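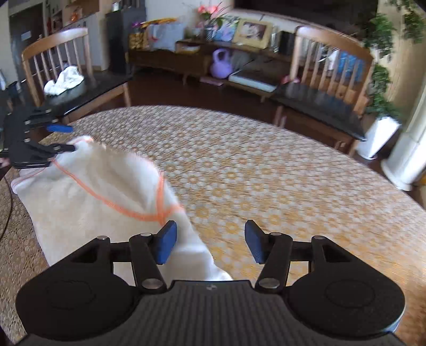 Item 4. Towel folding on the oval table

4.1 The minutes of the May meeting were taken as read. Items 1 to 3 (access, insurance, parking) were dealt with by circulation and are not repeated.

4.2 The meeting considered the folding station in the dining room of the Onbridge house. The work is done on the large oval table with the patterned tablecloth left on. The towel under discussion was the white one with the orange piped border.

4.3 It was noted that the curved edge of the table gives no straight line to square a towel against. Bumstead asked whether the oval table should be exchanged for a rectangular one. Telomeck replied that the store holds one rectangular table, 700 mm wide, and that a bath towel laid flat would hang over both sides. No change was made.

4.4 Tablecloth. Two views were recorded:
(a) the cloth should come off, as it slides when a towel is pulled across it and the fold has to be started again;
(b) the cloth should stay, as the bare top marks easily and the house is let furnished.
Agreed: the cloth stays. A non-slip underlay is to be bought and cut to the oval. Action: Telomeck.

4.5 Folding method. The following wording was adopted for the house sheet and replaces the wording issued with the first linen order:
Lay the towel flat with the piping uppermost.
Lift one corner of the short side and bring it to the opposite short side.
Line up the piping before letting go. If the border forms a loop, open the fold and start again.
Smooth from the fold outwards.
Fold in half once more, then in thirds.
Place on the finished pile with the folded edge to the front.

4.6 El Idrissi reported that the piping shrinks at a different rate from the pile of the towel, and that older towels will not lie square whatever method is used. A towel out of square by more than two fingers' width is to go to the cleaning cloths. The wording "two fingers' width" was queried as imprecise and was left in.

4.7 Chairs. The wooden spindle-back chairs remain at the table during folding. It was proposed that cloths waiting to be folded should not be put on the chair seats, as the seats are dark and shed on to white fabric. Agreed. Waiting items are to go in the linen crate. Bumstead asked for its reservation to be noted, the crate being kept on the landing.

Item 5. Linen stock

5.1 The stock count stood at 1,363 pieces across all houses, all sizes together. The count does not separate piped from plain towels. El Idrissi is to add a column.

5.2 An order for up to 300 replacement towels was approved, white, piping to match the existing stock. The supplier's sample was passed round. The orange was thought slightly redder than the present one and was accepted.

5.3 The request for 2,000 printed belly bands for the finished piles was not approved. It may be brought back with a price for plain paper.

Item 6. Any other business

6.1 The iron at Onbridge trips the socket by the window. Use the hall socket until it has been looked at. Action: Bumstead.

6.2 The next meeting will start at 10.15 and will take item 5.1 first.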